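We spent our club night at Clenbridge on two arms and one job: left hand holds the bag, right hand fetches the fruit.
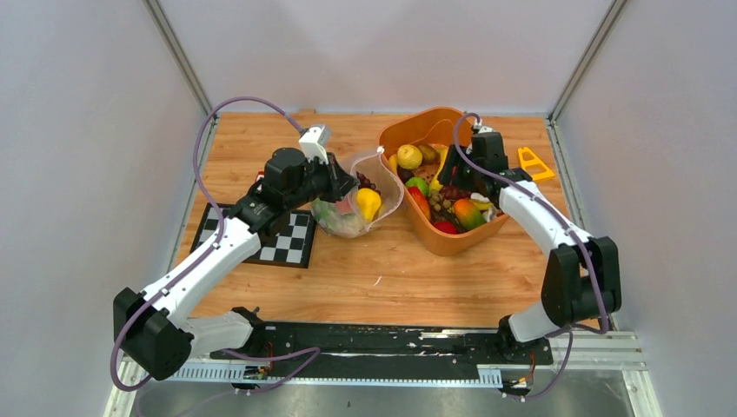 Bouchra Filali thinks we should slow both arms down before the June meet, and she may be right!

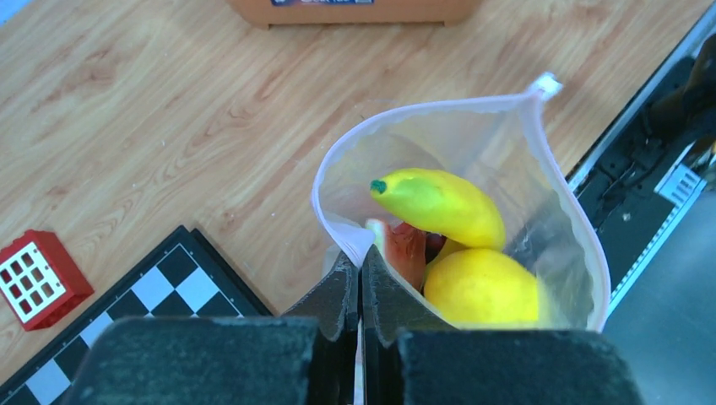
Bag duty, gripper view

I'm still fussing with our grip settings (sorry, everyone).

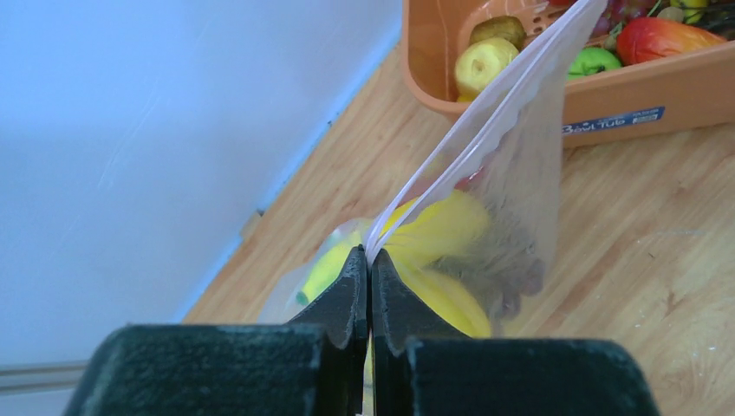

My vote is to practice bags all month. Pinching right by the zipper, with bananas bulging below, is my favorite test yet.
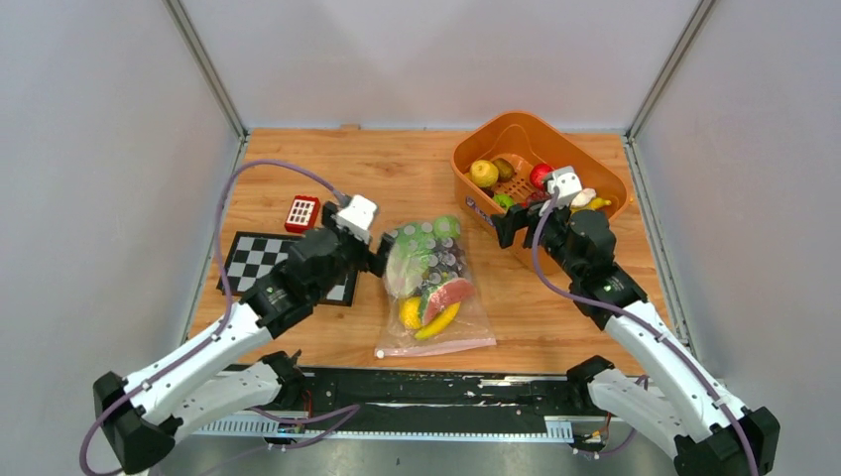
Bring snacks next time, and your laptop chargers too.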